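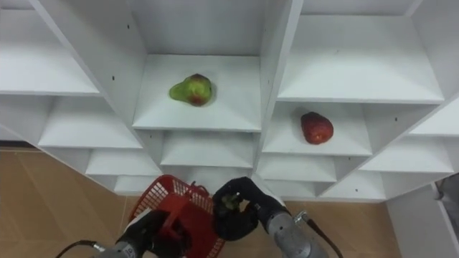
The hard part is getting people to be boring, according to one of the operators at Clemeck, who would rather have 15 plain demonstrations than one clever one. A clever one teaches the system a trick. Plain ones teach it how to put fruit in a basket.

5 min read

Fruit and a basket take up most of the working day on the second floor of the Clemeck building in Drututgate. The company wants a two-armed robot that can pick up small grocery orders from open shelves, and it has chosen to teach the robot by example. An operator guides both arms through the job, from the first reach to the last item, while the cameras and the joint sensors record. One run through is called an episode. The target for the first round of training is 3000 episodes. By the end of April the team had 1617 it was willing to use.

The word "willing" matters here. Every episode is watched again by someone other than the person who made it, usually at double speed, and a good number are thrown out. Dropping an item is fine if the operator picks it up again, because the robot will drop things too and needs to see what to do next. Stopping for a long time in mid-reach is a problem. The model has no way of knowing that the operator was thinking about lunch, and it will learn to stop in the same spot.

The team found this out in its first month. An early version of the system would reach toward a shelf, hang there for several seconds, and then carry on. The engineers went looking for a fault in the motor control and found nothing. Then they went back through the recordings. The pause was in the data, in episode after episode, at the point where operators shifted their grip on the controls. In all, 258 episodes were pulled and the controls were rebuilt with a softer handle.

Produce was picked as the starting point because it is cheap and awkward. Boxes have flat sides and known sizes. A pear lies however it lands, and the neck points a different way each time. Red fruit on a white shelf is easy for a camera to find, but it rolls when a finger touches it off center. Deciding where to put the fingers is most of the lesson.

The basket gives trouble of its own. One gripper has to hold it by the handle and tilt the opening toward the shelves while the other hand does the picking. New operators tend to forget the holding arm. They bring the fruit all the way down to the basket when they could move the two toward each other, and the episodes come out slow and lopsided. Most need a week before both arms look like they belong to the same job.

Between episodes the fruit is moved. A printed sheet gives the compartments for each item, drawn at random, so that no one settles into favorite spots. Before the sheet existed, operators placed things at a comfortable height without meaning to, and the lowest shelves hardly appeared in the data at all. The robot was good at the middle of the unit and poor everywhere else.

Ibarra, a smaller firm across the river in Zerneck, has taken the opposite road and does nearly all of its training in simulation. Its people say they can make more grasps overnight than Clemeck can record in a year. Clemeck does not dispute the number. Its engineers say that a simulated pear never has a soft side, and that they have yet to see a simulated cable get in the way of anything. The two companies trade test results now and then, and each has quietly borrowed a little from the other - Clemeck now uses simulation to check that an arm can reach a compartment before anyone tries it.

Operators work in short shifts, with a break after each set, since tired hands make sloppy recordings. The afternoon set on a Wednesday is used for repeats of whatever the model did worst on the week before. Lately that has been the deep end of the bottom shelves, where the wrist has to turn in a tight space and the view from the head camera is poor. Two operators have worked out different ways of doing it. Both are being kept in the data for now, and the next training run will show which one the robot picks up.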